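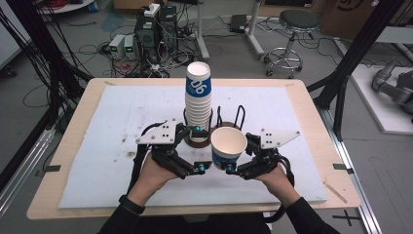 Última alteração desta página: junho, 14h10

Apontamentos da aula 3 - Copos, pilhas e suportes

Escrevo estes apontamentos depois da aula, com o caderno ao lado, por isso perdoem a ordem. Quem faltou fica com o essencial, quem esteve presente pode saltar as partes que já me ouviu repetir (e repito muito, eu sei). A disciplina chama-se Organização de Postos de Serviço, mas nesta aula ficámos só pelo copo de papel. Uma aula inteira! E mesmo assim não chegámos ao fim.

Começo pelo suporte, que foi por onde começaram as perguntas. O de arame preto com base redonda castanho-escura é um modelo muito simples: a pilha fica lá dentro, de boca para baixo, e o arame só impede que ela tombe para os lados. Há ao lado outro aro de arame preto. Gosto destes suportes porque se vê tudo. Num tubo fechado só damos conta de que acabaram os copos quando a mão entra e não encontra nada, e isso acontece sempre com fila.

A pilha invertida

Porquê de boca para baixo? A resposta curta é o pó. Um copo aberto para cima, parado numa bancada a manhã toda, apanha o que cair. Virado, o interior fica protegido e quem agarra toca primeiro no fundo e na parede de fora. A resposta comprida tem a ver com o gesto: quando pego num copo invertido tenho de o rodar para o pousar de boca para cima, e essa meia volta do pulso é o que mais custa a quem está a aprender. Na primeira tentativa quase toda a gente roda o cotovelo em vez do pulso. Experimentem em casa com um copo qualquer e reparem no ombro.

O copo de cima tinha uma etiqueta azul com "06". Eu uso etiquetas no fundo do último copo sempre que trabalho com mais do que uma pilha, e recomendo que façam o mesmo nos exercícios. Vale qualquer sistema, desde que esteja escrito na vossa folha e que a etiqueta saia antes de o copo ir para uso. Etiqueta colada não vai para a mesa de ninguém.

Separar um copo dos outros

Foi aqui que gastámos mais tempo. Os copos de papel encaixam uns nos outros e, se a pilha foi apertada durante o transporte, colam por sucção. Puxa-se um e vêm dois. Ou vêm três, e dois caem ao chão.

O que eu faço, por esta ordem:

Primeiro seguro a pilha em baixo, com a mão que uso menos. Sem apertar, porque apertar deforma a parede e prende ainda mais o encaixe.

Depois pego no copo de cima logo abaixo do fundo, com a ponta dos dedos em lados opostos, e dou-lhe uma pequena torção. Pequena mesmo. O objetivo é deixar entrar ar entre as duas paredes.

Só então levanto, a direito. Se levantar inclinado, o rebordo raspa no copo seguinte e arrasta-o.

No fim rodo e pouso à frente da pilha, com folga suficiente para a mão voltar atrás sem bater no suporte. Um copo branco com faixa azul lê-se bem sobre um tampo claro, mas um copo todo branco numa placa azul-esbranquiçada desaparece um bocado, e é por isso que nas provas práticas prefiro os de faixa. A faixa dá também uma boa referência de altura: para transportar, dedos na faixa, nunca no rebordo. O rebordo é de quem bebe.

O Kittipong Meesuk perguntou se não era mais fácil empurrar o copo de baixo para cima, como nos dispensadores de balcão. É, mas só se o dispensador tiver sido feito para isso. O Lavard, que alguns de vocês conhecem do estágio, trabalha assim. O Stodby é de arame e não tem mecanismo nenhum, por isso a força vem toda dos dedos. Para o trabalho final podem escolher um ou outro - peço só que não misturem os dois na mesma bancada, porque depois os tempos não se comparam.

A superfície

Falámos menos disto do que eu queria. Uma placa de espuma por cima de um tampo de madeira é uma solução que uso muito: abafa o barulho, protege a madeira e dá um fundo uniforme. Em contrapartida, marca com facilidade. A placa já leva uns riscos acinzentados e uma mancha mais escura do lado esquerdo, e daqui a pouco pede reforma. Não é grave para treinar. Num posto a sério, com bebidas, eu nunca usaria espuma, usaria uma superfície lavável.

A fita preta junto aos cantos, à esquerda e à direita, segura a placa ao tampo. Parece um pormenor e é o primeiro que se esquece! Placa solta escorrega com o antebraço, a placa escorrega e a pilha vai atrás. Quando montarem a vossa, ponham a fita antes de pousarem o suporte, e passem a mão por cima para ver se ficou alguma ponta levantada. E tirem da mesa o que não faz parte do exercício. Uma vareta de madeira fina esquecida perto do canto não estorva nada até ao momento em que se pousa um copo em cima dela.

Altura da pilha

Perguntaram-me qual é a altura certa e eu não tenho um número para todos os casos. A minha regra pessoal é que o copo de cima fique abaixo do meu cotovelo quando estou de pé, para o pulso poder rodar à vontade. Pilhas altas poupam reposições mas abanam, e quanto mais copos acima do suporte, pior. No manual da Kleinschmidt que vos passei (capítulo 2) há uma tabela de alturas por tipo de base. Leiam-na com algum espírito crítico: foi pensada para bases pesadas e quase todos nós trabalhamos com leves.

Exercício para a próxima aula

Montem um posto com uma pilha invertida e um suporte à escolha. Retirem 10 copos, um de cada vez, com o gesto completo: separar, levantar, rodar, pousar. Apontem quantas vezes veio mais do que um copo. Façam tudo outra vez com a outra mão. Quem usar os copos Drodura deve contar com um encaixe mais apertado, por isso comecem devagar.

Na folha de registo quero três coisas: um esboço do posto visto de cima, o resultado de cada mão e uma frase sobre o que mudariam. Uma frase! Da última vez recebi quase 14 páginas de uma só pessoa, muito bem escritas, e levei um serão inteiro a lê-las.

Os copos do treino podem ser reutilizados para treinar, claro, mas guardem-nos à parte dos limpos e escrevam "treino" no saco.

Ficou por dar a parte das tampas e das mangas de cartão. Passa para a aula 4, juntamente com a reposição da pilha a meio do serviço. Tragam o suporte.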